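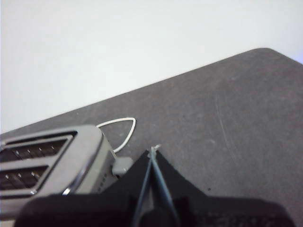

How long does homemade sandwich bread keep? Three days on the counter if it is wrapped well, and up to three months in the freezer if you slice it first.

2011-12-15
By Rosalie Hämmerli

I bake two loaves most weekends and there are only two of us in the house, so one of them always goes in the freezer. I used to freeze it whole, then saw at it with a bread knife when I wanted a sandwich. Slicing first saves all that. These are the steps I use for a plain white or part-wheat pan loaf. Sourdough and rye keep longer and don't need this much fuss.

Cool the loaf

Take the bread out of the pan as soon as it leaves the oven and set it on a rack. Leave it alone for at least two hours. A warm loaf tears under the knife, and steam trapped in the bag turns to frost later. If you bake in the evening, cover the cooled loaf with a clean towel and slice it in the morning.

Slice it

Lay the loaf on its side. The side crust is softer than the top and the knife goes in without crushing anything. Use long strokes and very little pressure. I get 12 slices from a standard loaf, plus the two heels, which go in a separate bag for crumbs.
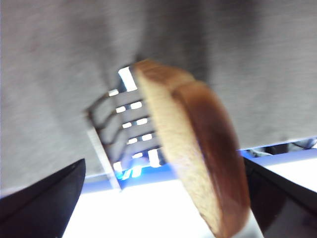
A slice with the crust left on.

Don't cut thinner than half an inch for freezing. Thin slices dry out at the edges and break when you pull them apart.

Freeze it

1. Spread the slices in one layer on a baking sheet. They can touch but should not overlap.

2. Put the sheet in the freezer for 60 minutes. The slices should feel firm when you lift one.

3. Pack them in freezer bags, 6 to a bag. Press out the air before you close it.

4. Write the date and the kind of bread on the bag. Tape falls off in the cold, so write on the plastic with a marker.

5. Store the bags flat, away from the door. Keep onions and fish on another shelf - bread picks up smells even through a bag.

Thaw or toast

For toast, go straight from the freezer. Use a setting one step higher than you would for fresh bread, or the defrost button if you have one. For sandwiches, set the slices on a plate under a towel for 20 minutes. The microwave makes the crust tough, so I only use it for bread pudding. 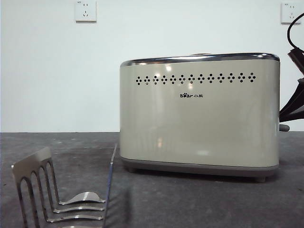
If the bread has gone stale

Stale bread is fine for crumbs, French toast or stuffing. To bring back a half loaf, run the crust quickly under the tap and put it in a 350-degree oven for ten minutes. Eat it that day, as it goes hard again by night. Perrine Charpentier wrote to say she does the same with rolls but gives them only five minutes. Throw out anything with mold on it, the whole piece and not only the spot.

Contact Rosalie | Copyright 2011 Cullevel Kitchen Pages | Back to top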